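Sterelside Depot -- Packing Room Inspection
Sheet ref. 3961
Inspected by: Kevin Duggan
Month: October

1. Extinguishers
CO2 and foam units on brackets, pins and tags in place. Pass.
Comment: foam unit by the Pagano racking is overdue its service label. Wellbridge to attend Tuesday.

2. Escape routes
Door to yard opens fully. Clear width measured at 1000 mm. Pass.
Comment: floor tape worn at the threshold -- renew.

3. Emergency lighting
Test key operated, all fittings lit except no. 5. Fail.
Comment: battery pack suspected. Grudham fitting, same type as the one replaced in the corridor.

4. Small items and consumables
Stored off the floor, boxes open and labelled by shelf. Part pass.

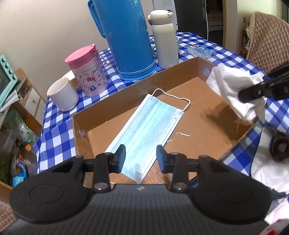
Item 4: face mask in shallow cardboard box.

Comment: masks to go back in a lidded container once the outer pack has been opened. Scrap wrapping to the bin at the end of each shift. Shelf label still carries the old stock code.

5. Electrical
Portable appliance labels checked on heat sealer, kettle and both chargers. Pass.
Comment: sealer lead runs across the walkway when used at the far bench. Fit a socket on the pillar or move the sealer. 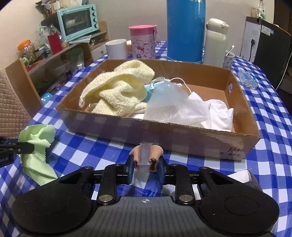
The 125 mm trunking behind the far bench has a missing end cap. No live parts within reach, but it should be closed before the next visit. Dario Longo has the part number.

6. First aid
Eyewash in date. Plasters low. Part pass.
Comment: accident book moved to the office, sign not updated.

Actions outstanding: items 1, 3, 4, 5, 6. Item 3 takes priority.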